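社区互助 > 亲子与教育 > 暑期活动 > 夏令营

Ponmont 夏令营的"早鸟价"和退费条款到底靠不靠谱？
Thanakorn Boonchu 发布于 2025年5月26日

孩子开学升三年级，暑假我和孩子妈都要上班，老人今年过不来，所以想找个日营，早上送晚上接的那种。家住 Balmont 东边，比较来比较去，离家最近的是 Ponmont，开车不堵的话一首歌多一点就到了。我去听了他们的宣讲会，回来以后越想越不踏实，所以来这儿问问有没有真送过孩子的。

先说价钱。宣传单上最大的字是398元，我一开始以为是一周的费用，心想这也太便宜了。到了现场才知道，398元是"锁位费"，整期的营费是3000元，锁位费算不算在营费里面，台上讲的和台下顾问讲的还不一样。台上那位说"可以抵扣"，我下来问顾问，顾问说"早鸟期内可以抵扣，早鸟期什么时候结束看名额"。我问现在还剩多少名额，她低头看了一眼手机，说快没了。我旁边那位家长早我一个星期问过，得到的答复也是快没了。

再说退费。合同我拿回来看了两遍，第七条写的是开营前15天以上可以申请退款，"扣除已发生费用"，15天以内只能转期，不能退。已发生费用是什么，没写。我问是不是材料费、保险费这些，顾问说"差不多就是这些，您放心"。我这个人听见"您放心"三个字反而不放心。

还有师资。宣传单上写"小班教学，双师陪伴"，宣讲会的幻灯片上有一页写每班上限23人。23个七八岁的小孩叫小班吗？双师是两个老师从早到晚都在，还是上午一个下午一个，加起来叫双师？我举手问了，台上那位说"我们的老师都非常有爱心"，然后就让下一位家长提问了。

课程看着倒是很满，手工、游泳、戏剧、英语、户外、还有一个叫"小小领导力"的，我没看懂是什么。每天的课表只给了第一周的，后面写"课程可能根据实际情况调整"。

我知道哪家夏令营的合同都不会写得对家长特别有利，我也没指望捡便宜。我想知道的就是几件事：锁位费交了以后到底能不能抵；有没有人真的退成过；每天孩子在里面到底在干什么。顾问朋友圈里的好评截图就不用发给我了，我已经看过很多了，标点符号都差不多。

另外，有人提到 Bretden 那边教会办的暑期班，收费低很多，只办一个星期，我也想听听。我们家不信教，不反感，但也不想孩子去了以后每天回来跟我讨论我答不上来的问题。

豆沙不放糖

我家老大去年上的 Ponmont，六月那一期。你问的三件事我按我知道的说，别的期我不清楚，他们每期的老师都不一样，别人的经验你也别全信，包括我的。

锁位费，我家抵了。但是注意，是我追着要的。交尾款的时候系统里显示的是全额3000元，没有减。我把转账记录和当时顾问在微信里说的"可以抵扣"截了图发过去，过了两天才改过来。跟我同一期的一个家长是口头问的，没有文字，最后给了她一张"下期抵用券"，她下期根本不打算报，那张券就等于一张纸。所以你要是决定交，先让顾问用文字回你一句完整的话：锁位费398元在交纳本期营费时全额抵扣。她要是回你一个笑脸或者"嗯嗯"，不算。

退费我没退过，没有发言权。但合同里"已发生费用"不写清楚，我觉得这就是留着到时候再谈的。你可以要求在旁边手写补一条，注明包括哪几项、每项多少钱，让他们盖章。肯不肯写，这个反应本身就能说明一些问题。我当时没要求，我后悔。

双师的事：早上入营的时候确实两个老师都在，一个点名一个收水杯。中午我去送过一次落在家里的药，看见教室里是一个老师，另一个说是去吃饭了。下午接的时候又是两个。所以你说它没有双师吧，它有。你说它有吧，你自己体会。午睡那段时间是一个老师看着，这个是孩子讲的，我没亲眼见过，七岁小孩说的话打个折听。

课程：游泳一共去了两次，宣传单上我记得印的是"每周游泳"。一次下雨取消了，取消那天补的是看动画片。手工课的成品倒是天天有，我家柜子上现在还堆着，一捏就掉亮片。"小小领导力"我问了孩子，他说是排队的时候轮流当排头。

伙食一般，不难吃，也没有宣传单上拍的那么好看。水果基本是半根香蕉。建议你自己给孩子带点零食，他们说不让带，实际上没人查。

总体我给一个及格分。孩子没受伤，没被欺负，晚上回来肯睡觉，对我来说这就够了，但我不会再为"早鸟"两个字着急交钱。去年他们那个早鸟价一直"最后三天"，我邻居开营前一天报的名，还是早鸟价。

路过的老高

别报。这种机构都一个样，收钱的时候叫你家长，退钱的时候叫你客户。我没上过他们家，但我表妹在另一个城市上过类似的，最后打了好几个月电话。有那个钱不如请个大学生在家带。

江边第二棵树

楼上那位没上过就让人别报，这个参考价值我保留意见。大学生在家带也不便宜，而且大学生自己六月底还在考试。

我说 Bretden 那个教会暑期班，因为我家两个都去过，一个去了两年，一个去了一年。我们也不信教，当初就是图便宜和近。

先把不好的说在前面。它只有上午，九点到十二点，你们双职工的话下午怎么办是个大问题，很多家长就是卡在这儿的。它也确实有宗教内容，每天开头唱歌，中间讲一个圣经故事，手工也是围着故事做的，有一年做的是方舟，纸盘子剪一半那种。有人跟你说"基本没有宗教内容"，那是在骗你，或者他没进去过。名字和牌子上写得清清楚楚，人家也没藏着。

至于会不会回来问你答不上来的问题，会。我家小的问过我，船上的狮子为什么不吃羊。我说可能是喂饱了。她觉得可以接受。后来再没问过。

钱的方面，它只收材料费，很少，具体数字每年会变，我就不说了，免得你拿着我的数去跟人家对。没有锁位费，没有早鸟，也没有顾问。报名就是填一张表，过敏的东西写在背面。满了就是满了，我有一年就是填晚了没进去，打电话去说情也没用，我当时挺生气，现在想想反倒比天天"快没了"的可信。

带班的大多是教会里的人和高中生，有的很会带孩子，有的明显是被妈妈叫来的，站在墙边看手机。你要是对师资有要求，这个要有心理准备。他们有没有受过培训、查没查过背景，我第一年就问了，给我看了一份名单和登记的文件，我看了，没有逐个去核实。你去的话建议你也开口要，别嫌不好意思，人家愿意给看就看，不愿意给看你心里也有数了。

再说一个你可能没考虑到的：Balmont 图书馆对面那家 Katsaros，原来做课后托管的，暑假也开全天，一周一周报，不用一次交一整期。我家大的去年上过两周。课程很朴素，写作业、吃饭、睡觉、下楼跑、再写作业。宣传单上也没写别的，所以没什么落差。地方小，窗户开着能闻到楼下炸东西的味道。接孩子晚了要加钱，超过一点点也加，这条写在门口，执行得非常认真，我被加过两次。

按周报的好处是你可以先试一周，孩子不喜欢，损失也就是一周的钱。你如果心里对 Ponmont 有这么多问号，我会建议你先问他们能不能也按周试。我估计他们会说"为了保证课程的完整性，不建议"。那你就问，课表都只给了第一周，完整性从哪里看出来的。

也可以拼着来：Bretden 的那一周上午去，下午送 Katsaros 半天，他们收不收半天我没问过，得你自己打电话。中间谁去接送又是个问题，我那时候是跟同楼一家轮流的。

看营的时候有几样我会自己去看，不听人讲：
厕所，挑下午去看，早上都是干净的。
放学那个时间段站在门口，看老师交孩子的时候核不核对接的人。我见过只问一句"这是你爸爸吗"就放走的。
紧急联系电话当场拨一下，看响不响，谁接。
保险单要看原件，看投保人数和日期，别看宣传单上那个"全程保险"的小图标。
教室里贴的作品是不是今年的。有些纸都晒黄了。

宣讲会上那些现场下单送书包送水壶的就别看了。书包我领过一个，拉链用到第二个星期就跑了。

最后说一句合同里转期那条。"只能转期"，转到哪一期、转的那一期涨价了差价谁出、转了以后还能不能再转，你那份里写了没有？我看过的另一家是没写的，家长转到寒假，寒假营比暑假贵，又补了一笔。你回去翻翻第七条后面有没有小字。没有的话，和已发生费用一起让他们补进去，补不了就别急着交那398元，开营前总还有位子的，我是不太信"快没了"的。

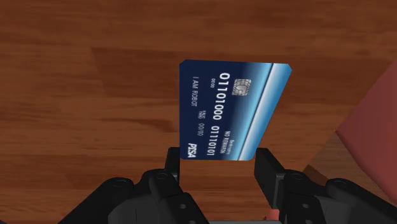
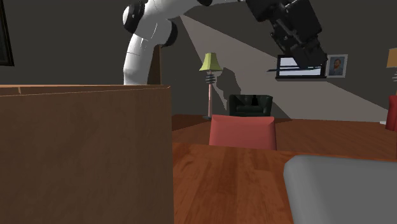
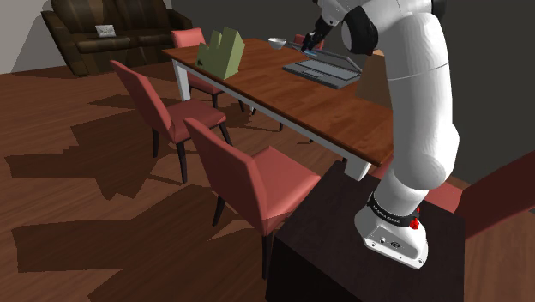 图一：蓝色支付卡与黑色夹爪。图二、图三：白色机械臂。

相关问题
夏令营"下期抵用券"过期了还能用吗
Katsaros 暑期托管晚接怎么算加时
孩子午睡睡不着，营里不让说话怎么办
Bretden 暑期班报名表过敏一栏怎么填
非信徒家庭送孩子去教会暑期班，家里老人有意见
Balmont 东边有没有带午饭的全天日营
夏令营合同里的"课程可能调整"能不能划掉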